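The clinic in Lurkow opens its doors at eight, but the nurse who runs its shingles vaccine program is usually in by seven, with the kettle on and the fridge log already filled out. She has been giving shots for most of her working life, and she talks about it the way some people talk about their gardens.

"People think the needle is the job," she told me, pushing a plate of cookies across the desk. "The needle takes a second. The job is sitting with somebody who had a sore arm last time, or whose sister had one, and letting them tell you the whole story before you roll up the sleeve."

She has had plenty of stories this year. Between the main clinic and the smaller office on Stevens Street, her team has given 1,574 first doses to people over 60, and she had hoped, back in the spring, for 1,000. The second dose is where she worries. At last count 373 patients were overdue for it, and she calls them herself on Thursday afternoons, when the waiting room is quiet.
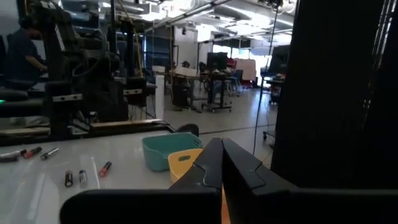
Black gripper fingers over a white tabletop.

"They aren't being stubborn," she said. "They felt lousy for a day after the first one, and then life got busy, and a letter from us ended up under the fruit bowl. I tell them, yes, you may feel lousy again, so plan a slow day and have some soup in the house."

I asked if folks in town were more nervous about vaccines than they used to be. She took her time with that one, and topped up both our mugs first.

"A bit, maybe. They ask more, and I like it when they ask. A gentleman from out Nindcombe way came in with two pages of questions, handwritten, and we went through every one of them. He got his shot, and then he brought his wife in the next week (she had three pages!)."
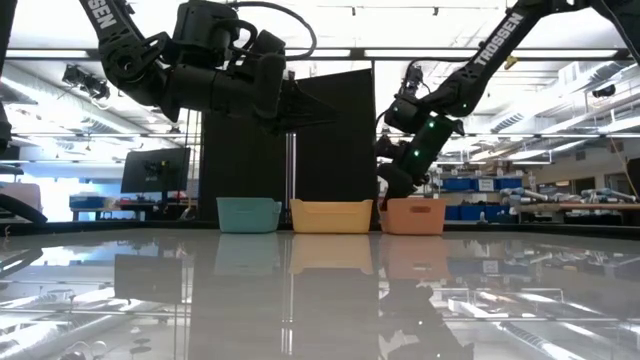 Two robotic arms and a row of open plastic baskets.

This winter she hopes to take the program on the road, with a day each month at the Nindcombe grange hall. The van is promised, the cooler is ordered, and she is still arguing with the county over parking.

Contact the newsroom | © Flotudar Health News | Back to top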